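Novitz Yellow Cloths, Pack of 7

I sell a lot of cleaning stuff in this shop, and if you made me keep only one thing it would be these. They're the fuzzy yellow cloths from Novitz, and I've had a stack of them in my own kitchen drawer since before I ever had a website. My friend Inès Moulin gave me my first pack when I moved to Tosville and I kept pestering her for more until she told me to just order them by the box (so I did, and here we are!).

They're a good size, big enough to fold in quarters so you get a fresh side every time you flip it over. The pile is thick without being so thick that it drags. I use one on tables, one on the bathroom mirror, one on the car dashboard, and there's always one slung over my shoulder when people are coming for dinner and I've left everything till the last minute again.

Where they really shine is on pale, smooth tabletops, the kind with a little gloss to them. Those tops show every smear the second the light hits. Paper towels just push the grease around on mine and leave bits of fluff behind. With these I go over it once damp, then once more with a dry one, and I'm done before the coffee's ready. 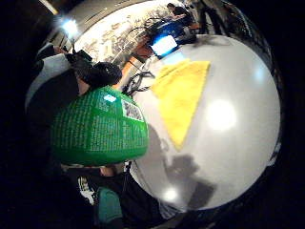 Do I need a spray cleaner with them?

Plain water is enough for crumbs, fingerprints and coffee rings. For anything greasy I add a drop of dish soap to the damp cloth and wipe again with clean water afterward.

Washing is easy. Warm water, regular detergent, and please skip the fabric softener – it coats the fibers and then they stop picking anything up. Wash them apart from your cotton towels too or you'll be picking lint off them all evening. The color does run a tiny bit in the first wash, so don't put them in with your white shirts like I did.

I tried the Fekitz ones for a while when Novitz was out of stock. They're fine for dusting, a bit thin for me on wet spills. If you want something for wine glasses, look at the Baudry flat-weave cloth instead, it's much smoother and doesn't catch on the stems.

Packs are 7 cloths, all yellow. If you clean for a living, or your kids are like mine, there's a carton of 100 as well, packed loose in a plain box. Rebecca Tedesco handles the carton orders, so put her name in the subject line when you write to us and she'll get back to you with shipping. The next delivery of cartons is due in September.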